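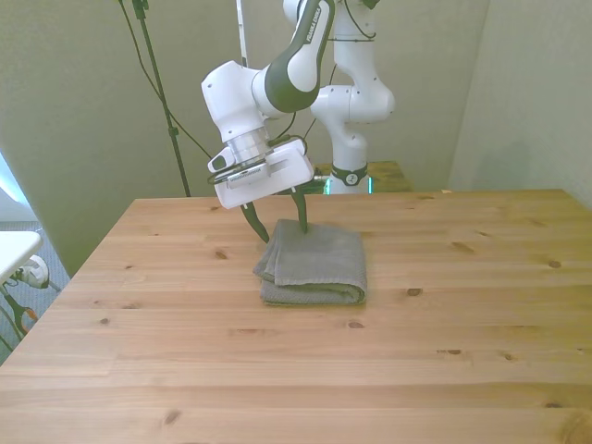

The Gray Towel Gallery

I love a well-folded towel! Lorraine Cartwright got me hooked on folding last November, and now I can't walk past a crumpled one. So these pages are all about one towel on a pine table, and how much there is to enjoy in it.

Look at those stacked layers along the front. I like a thick fold — it sits nicely on a shelf and you can grab it with one hand.
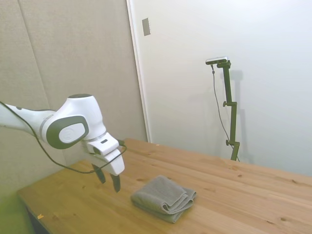 Gray is such a good color with pine, too. The wood has its streaks and knots and all that warm honey, and the towel just sits there being calm. Nikau Partington wants white for everything, but I'm holding out for gray!

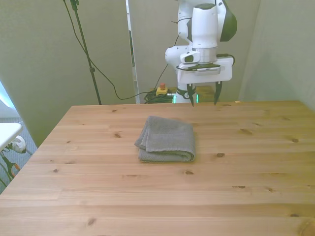 A rolled edge on one side is my favorite look. Turn it toward the front of the closet and the whole shelf seems tidier. The top flap can stay a little loose — it's a towel, after all, and it should look soft.
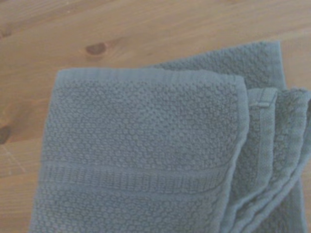

Up close: rows of tiny nubs, and a little oval knot in the wood.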